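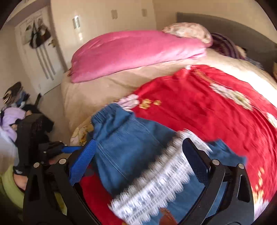
4 January 2025

Back from Mudby last night, too late to do anything but sleep. Laundry today. Three loads and still not done, how. Emil rang at lunch, wants the 16 euros for the train, fair enough, forgot completley. Paid him.

Soup again. Read a bit of the Kapoor book, fell asleep on page 3, woke up with a stiff neck. Cold out, didn't go far. Post office shut.

Lorenz thinks we should go back in August when the lake's warm. Maybe. Would need to ask for the days off now and I hate asking.

Must ring Mom tomorow. Must buy stamps. Running late for dinner, more later if I'm awake

2 comments | 3 shares

Search this diary

Recent entries
Mudby, the long way
Lost glove
Soup, again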